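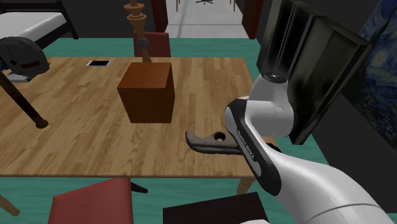

Orange-brown box on a wooden table (render)

Jirville Scanner Forum > Courts and Crime > Storage unit burglaries, plea hearing

relay_621
Posted 17 January 2025
Plea entered this morning. Two counts of burglary, one of possession of stolen property. The tampering count was dropped. Sentencing is in August.

coldbrine
Why was tampering dropped? He cut the lock off the gate controller at Widmer Storage. It's in the charging document.

relay_621
The document says the lock was cut. It does not say who cut it. The gate log shows 8 entries on one tenant code that night, all valid.

portside_k
Then it's not forced entry, and the burglary counts are shaky too.

coldbrine
Wrong. Forced entry is not an element here. Unlawful entry with intent is enough. A borrowed code doesn't give you the right to open other people's units.

portside_k
Depends on the lease. My Zerora lease lets the tenant share the code.

relay_621
Sharing covers the gate, not the units. He opened 5 of them.

hexnut
Any word on restitution? My unit is on the Hevero Road side and I lost a compressor.

relay_621
Not set. The clerk said claims are due within 30 days of the plea. Bring the serial number if you have it.

hexnut
I have the receipt, no serial. Will file anyway.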